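4.2 Where people sit when they're left alone

I'll admit I came to this part of the study with a hunch. I've spent years watching folks pick seats in waiting rooms, and I was pretty sure they go for walls. So at the Skirbridge and Brasbridge sites we put out the same seats in the same spots every morning and let visitors do whatever they liked with them (drag them, turn them, pile coats on them!). We logged 837 sittings in all, 500 of them at Skirbridge, which had the longer opening hours.

The wall seats won, but by less than I'd bet. What surprised me was how much people turned a seat before using it. At Brasbridge they'd swing it toward the door, sit for a minute, then swing it again. I've started calling these "second turns," and the Brireo coding sheet didn't even have a box for them, so I added one in November and went back over the earlier logs by hand. 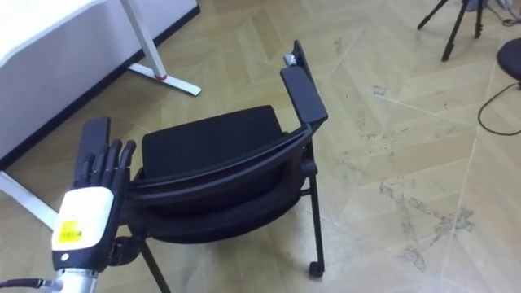

Figure 5. A black upholstered chair on the floor, seen from above and behind.

Orientation is the trickiest thing to code, and I went back and forth on it for weeks. My first rule used the front of the seat, which is fine until somebody sits down and covers it up. From behind and at an angle, as with the black chair in Figure 5, I switched to using the back as my guide, and I kept to that rule for both sites. Section 5 goes into the 2 logs where I still couldn't decide.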